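3.2 Materials and print transfer

Two polyester-cotton cover fabrics were compared. Fabric A was a plain weave supplied by Cinberg; Fabric B was a brushed knit from Shimada with a slightly higher polyester content. Both were received as undyed rolls in July and stored flat until cutting. Panels were cut 41 cm square to suit a finished cushion cover with a standard seam allowance. In total, 320 panels entered the study, divided equally between the fabrics.

Colour artwork was applied by dye sublimation on a Bronus flatbed press. The test design combined a solid block of each process colour, a fine line grid and a short line of lettering at three sizes. Press temperature was held constant and only dwell time was varied. Panels with visible creasing before pressing were set aside and replaced from the same roll. 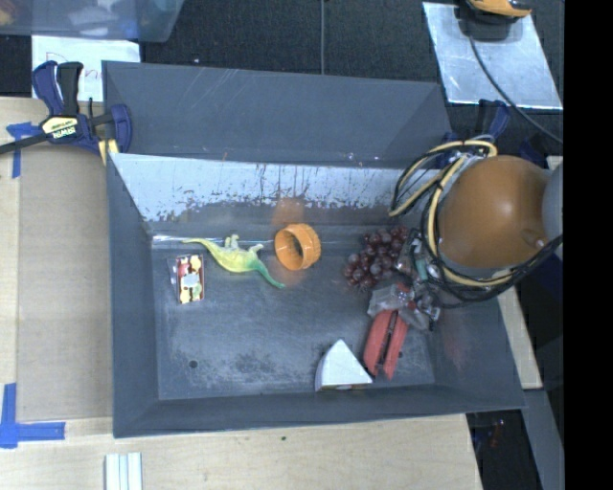 Figure 2. Grey metal bin on a pale wooden work surface, with a small red-bordered package on the bin floor.

3.3 Laundering and colour measurement

Each panel was sewn into a cover with a concealed zipper and laundered inside out in cold water with an unscented liquid detergent. Covers were tumble dried on low. Colour was read at five fixed points before the first wash and after every fourth cycle, up to a total of 19 cycles, with a last reading at the end. Readings from the five points were averaged for each cover.

Seam puckering was graded by two assessors working separately under the same overhead light. Where their grades differed by more than one step, the cover was graded again the next morning and the second result was used.

Edge sharpness of the lettering was assessed from flatbed scans at 400 dpi, processed in Cluveo using the default threshold. We did not correct for shrinkage at this stage. Fabric B relaxed unevenly across the width of the roll, and a single correction factor would have distorted the line grid; shrinkage is treated separately in Section 4.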